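The open day at Nemel's Tondley workshop began with a sausage roll and a safety talk, and the sausage roll was the livelier of the two. Then we were ushered in to see the future of electric motor assembly, which keeps a leisurely pace.

The job on show was bringing together a copper-wound stator and its toothed grey mate, a task the company hopes to repeat 600 times a week by July. Two arms share the labour – one either side of the table, like in-laws at Christmas lunch.
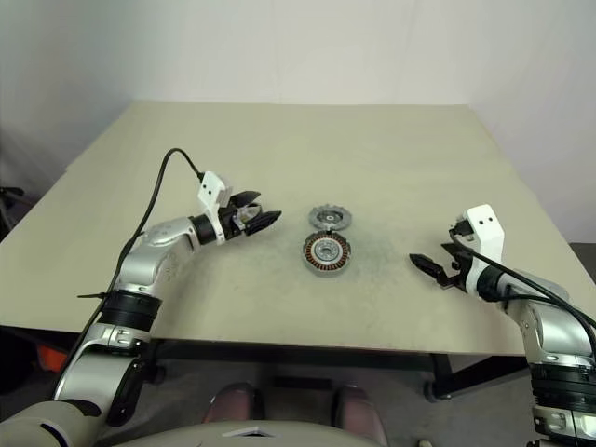 Dewanti Lumbantobing reckoned the grippers were the easy bit, and that teaching both arms to agree on whose turn it was had eaten most of her winter. She has a list of 100 grievances and is working through it in order.

I asked when I might get one for the shed. She offered me another sausage roll.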